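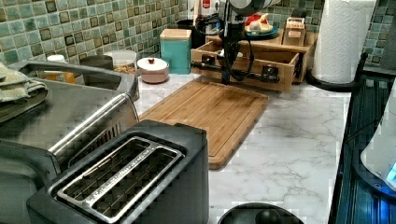 How I Finally Sorted Out My Toaster Corner

By Rokeya Kumarasinghe
Tuesday, August 2, 2016
30 comments

My kitchen corner is where stuff goes to hide. I don't have a pantry, so everything I reach for at breakfast has to live on the counter, and by February I was moving three jars just to get at the bread. My friend Elin came over, watched me do it and laughed at me. So I fixed it!

Start by clearing the lot. Pull the jars and canisters forward, unplug the toaster and tip the crumbs out over the sink. Wipe the counter with warm soapy water, then go along the bottom row of tile with an old toothbrush – that grout line collects everything.

Next, open every container and look inside. I had two half jars of the same thing (again). Combine what you can, and wash and dry the empties properly before you refill them.

Now put things back, tallest at the rear. Tall canisters go right into the corner, little jars along the wall, and anything you use daily gets the front spot. I keep 6 inches clear around the toaster when it's on, and I slide it well away from the jars and towels before I plug it in.

While everything was out I gave the wood surface a wipe too. Barely damp cloth, go with the grain, dry it right away. If you have metal pieces standing on it, buff those with a dry cloth or you'll be looking at streaks all week. 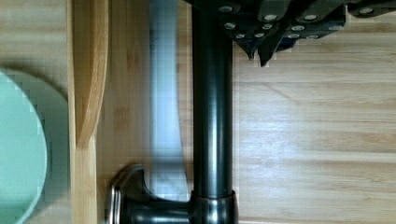
Polished metal against the pale wood grain.

The whole job took me 30 minutes, plus a coffee. I redo the wiping part on Sundays and the jars whenever I run low on something. If you've got a deeper counter than mine, leave a gap behind the back row so you can get a cloth in there.

Shares: 159

Contact | Copyright 2016 Rokeya Kumarasinghe | Back to top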